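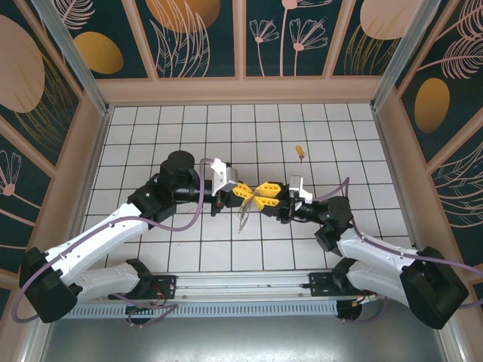
Page last changed: February, 16:10

Plelex Building Support
Ticket 852
Room 109, white floor tiles, black grout
Status: open, waiting on second check
Raised by: Revathi Rodrigues

Problem as reported

The grout in room 109 leaves a dark mark on a damp cloth. Marks are grey to black and come off every time, even where the same line has been wiped already. The tiles wipe clean but if the cloth has gone over a line first it drags the colour on to the white and leaves a smear. One tile also sounds different when tapped with a knuckle. I don't know if the two are connected.

The grout was put in by the fitters using Brolach black. Tiles are the plain white square ones from Peltonen. The lines are thin, so I would like to avoid raking anything out if we can help it.

First reply, Plelex support

Please tell us what has been used to clean the floor and how strong. Please also say whether the colour comes off with a dry cloth.

Reply, Revathi

Zivar floor cleaner, one capful to a bucket. The bucket was not measured. Dry cloth picks up nothing. Damp cloth with plain tap water picks up a little, and with Zivar in it a lot more.

Log

1. Stopped using Zivar on this floor. Told the evening cleaners and put a note on the cupboard door.

2. Wiped a short length of grout with clean water and a white cotton cloth. Faint grey mark. Changed the cloth and did the same length again. Fainter. Third cloth, nothing I could see.

3. Did the same on another length using Zivar measured out at 1,000 ml of water to one capful. Grey mark on all three cloths, no real change between them. Rinsed it off with clean water afterwards.

4. Left a damp cloth lying on the grout for 22 minutes with a tile offcut on top to hold it flat. Clear black line on the cloth when lifted. The grout itself looked the same as the rest once it had dried.

5. Pressed a fingernail into the grout in several places. Firm, no powder. Scraped lightly with a plastic card, nothing came up.

6. Tapped the odd-sounding tile again, and its neighbours. It is only the one. It doesn't rock when stood on and the grout round it is as firm as the rest. Stuck a bit of masking tape on it while I was checking, then took it off because it was picking up dirt.

Reply, Plelex support

Sounds like loose colour left in the top of the grout, and the cleaner is lifting it. Plain water only for now, well wrung out, and change the water often. Wipe along the line and dry the tiles straight after. Please don't put sealer on yet. If it goes on over loose colour you will be stuck with the smears.

We would leave the hollow tile alone unless it starts to move or the grout round it cracks. Have made a note of it on the room record.

Reply, Revathi

Fine. Existing smears on the white came off with water and a nylon pad, apart from one near the door that needed two goes. Will repeat step 2 on a fresh length after the next clean and add the result. Can somebody ask Brolach which sealer they recommend for the black?

Plelex support

Asked. Ticket stays open until we have their answer and the repeat of step 2.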